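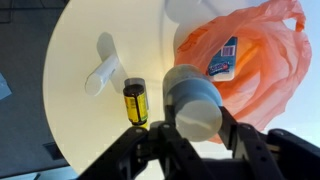

Pedestal table

A pedestal table is a table whose top sits on one central column instead of a leg at each corner. I've been writing these furniture entries for a while and this is the one I kept putting off, mostly because I own three of them and knew I'd go on too long (sorry in advance!).

The column ends in either a spread of feet or a flat, heavy base. The footed kind is older. In the Prenau valley, where my mother's family comes from, joiners were turning columns for them by 1798, and the local word for the type means something like "one-leg." Most were small, just big enough for a candle and a plate, and a lot of them had tops that tipped up so you could shove the whole thing against a wall.

Bigger dining versions came later. Ferdinand Egger, a joiner from Berchtold, opened a shop in 1861 and sold a round one that seated five, with a threaded column so you could raise or lower the top. I've sat at one in the Histstead museum café and it wobbles like mad, but what a lovely thing.

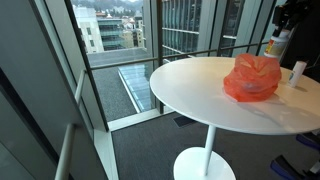
Why does a pedestal table need such a heavy base?
All the weight of the top comes down through one point, so if you lean on the rim the table wants to tip toward you. A wide or heavy base pushes back against that, and the bigger the top, the more base you need.

Makers have handled this in different ways. Egger put lead in the feet. The Tronder workshop, which came along much later, went with a wide disk and a thin stem, and that's the shape most people think of now when they hear "café table." My own Tronder has a disk that weighs roughly 12 kilos, and I've stubbed every toe I own on it.

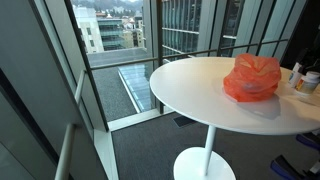
The disk does have one weak spot, and that's an uneven floor. Three feet will settle on almost anything, but a flat disk rocks on the tiniest bump, so the later Tronder ones have little screw pads underneath. Turn them a bit at a time and check the rim after each go. If it still rocks, look at the plate where the column meets the top, as those screws work loose over the years.

See also: Tilt-top table, Drum table, Gateleg table

Last edited 28 July 2023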